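**Call for participants: bench and kitchen chore trials, Mamness Lab, Druvthorpe**

Mamness is recruiting people who handle jars, bottles and beakers as part of their daily work: lab technicians, pharmacy assistants, canteen staff, stockroom clerks. Sessions run on Monday evenings from June. The study asks whether a gripper can take over routine clearing and sorting at a standard you would accept from a coworker.

Last season the arm attempted 2,008 picks across two rooms. Of these, 846 needed a person to step in. Most of the failures were with containers, and most of those came at the set-down.
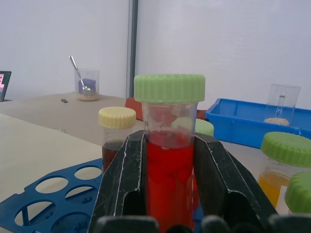 Participants score the machine and do the same tasks by hand for comparison. Each session lasts 47 minutes and is paid at the Druvthorpe casual rate. You will judge grip placement, clearance from neighboring items, and whether you would have moved something else first. A clear container of red liquid with a screw cap, held between two fingers with a smaller lidded jar close beside it, is a typical case. Scorers disagree about how much space is enough, and we want that disagreement on record.

Requirements:

- at least one year of paid work handling containers
- normal or corrected vision
- able to stand for the full session
- no programming experience needed

We have 62 places. People who have worked with the Lutholm arm before are welcome but will be analyzed as a separate group - please say so when you apply.

Send a short note on your current job to Iveta Bednárik. Questions about pay go to Thijs Koster.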